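Re: [cell-maint] Kukden bimanual cell, left hand reseat
Barbara Bednarek, 10/03/2023
Print | E-mail this message

Ningsih Setiawan wrote:
> Left hand stops short of the slotted plate after
> the cable swap. Re-teach, or re-zero the wrist?

Re-zero first. Re-teaching on a bad zero means doing all 21 points again later. Both hands have to agree before you touch the board frame, so check them at the handover pose.

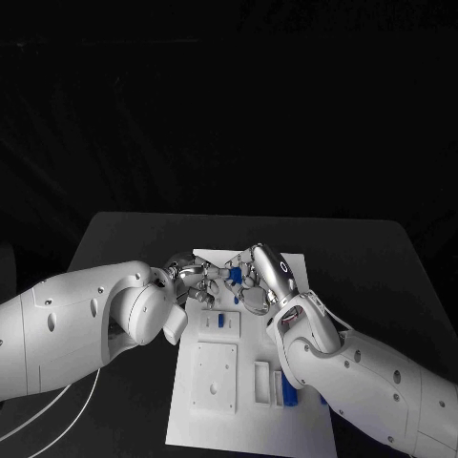

Blue block held between the two hands, over the board.

If the block twists when one side lets go, correct the left wrist offset only. Leave the right alone. Then send both arms to standby and look at the cable on each side. It needs slack at full reach.
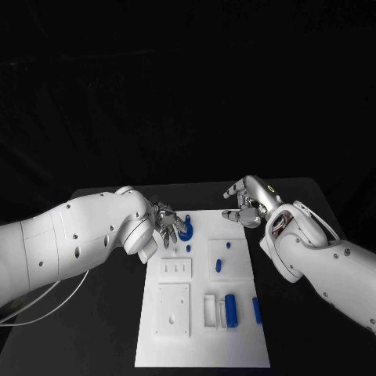 Photo: B. Bednarek / Flidska

Run the approach at 18 percent speed with grip force at 65. Stop above each part and step down by hand. Log the offset at every stop.

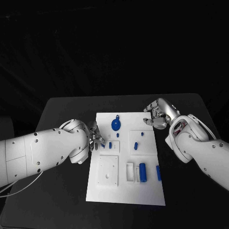 Anything under 0.3 mm I leave as is. Over that, check the wrist screws before changing numbers. The Szewczyk sheet calls for a repeat after 300 cycles.

Barbara

2 replies | 0 shares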